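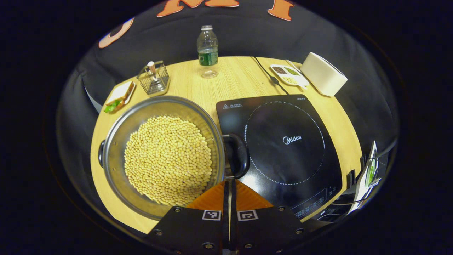 Ilir Atanasov asked that the cord check be moved ahead of the gripper check, and the order below reflects that request. His other remark, on food left at the station, is answered under item 4.

Safety > Work Cells > Tabletop Cooking Station

Inspection Checklist, Station 614
Site: Indwood, Flandolville
Date: 18 September 2020

1. Power cord of the cooktop
Cord runs to the far side of the table. Route accepted – secure it with a clip before the next session.

2. Cables at the table edge
Not accepted. Cables and small parts hang beside the cooktop. Tie back and inspect again.

3. Pot and cooktop
Pot holds dry soybeans. The right handle reaches over the edge of the cooktop. Turn the handle clear before power is applied.

4. Food and drink
A sandwich and a water bottle are on the table. Personal food is not permitted within reach of the gripper. The rule in force since May makes no exception for covered items.

5. Gripper
Housing screws to be checked by hand by the operator. Both markers must be clean and flat.

Open items: 2 and 4. Return the signed form to Halilović, room 119.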